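**Call for participants: two-handed handling of soft and cabled items (Uvside bench study)**

Posted 4/14/19. Contact: Imani Laizer, study lead, Distivum.

Distivum is looking for adults to take part in a paid study of ordinary desk, laundry and packing work. The study supports a plain question put to us by Gajewski, who run a returns warehouse: which of the chores now done by hand on their benches could be handed to a machine within the next budget period, and which could not.

Rigid items in known positions are largely dealt with. Our current cell, Perel, will pick a boxed item from a marked tray and place it in a carton without supervision. On folded cloth it is a good deal worse. In the last bench trial it was given 714 folding attempts on hand towels and completed 68 to the standard a shop would accept. Items with a cable attached were withdrawn from the trial after the first week.

We therefore need better records of how people do this work, including the parts they do without thinking.

**What you will do**

- Attend 9 sessions, each lasting two hours with a break.
- Fold, stack, wrap, coil and pack everyday items at a desk or bench, at your normal speed.
- Repeat some tasks with one hand only, or with the item turned the other way up.
- Fill in a short form after each task. The form asks where you slowed down and whether you changed grip.

There is no test of skill and no target rate. Slow or untidy work is useful to us and is paid the same.

**Who can apply**

You should be 18 or over and able to sit at a desk for up to an hour. Left-handed applicants are particularly welcome, as the existing records are mostly from right-handed people. Past work in a laundry, stockroom or repair shop is helpful but not required. Please tell us about any recent hand or wrist injury. It will not rule you out of every task.

**The handling problem in more detail**

Cloth has no fixed shape, so a gripper that closes on the visible edge may take one layer, two, or the whole stack. A person settles this by touch and usually holds the rest of the stack still at the same time.

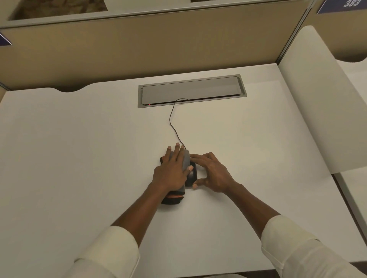
Most of the tasks in the second half of the programme need both hands doing different jobs. Perel can move two arms at once, but it plans each as if the other were a fixed object. The left hand lying flat on the grey fabric, fingers spread, while the right grips a small black device against its edge, is the kind of division of labour it cannot yet plan for. A thin cable running back across the desk adds a further constraint, as its slack must be allowed for in any movement. We want many variants of this with different fabrics, weights and cable lengths.

**Terms**

Payment is £19 per session, plus local travel against receipts. Payment is made after each session, and you may withdraw at any point without giving a reason. Sessions are held at our Uvside office on weekdays and should finish by the end of September.

**To apply**

Write to Imani Laizer at the Uvside office with your name, your preferred hand, the weekdays you are free and a line or two on any relevant work. Please mark the letter "Bench study". Applicants who took part in the earlier towel trial may apply again.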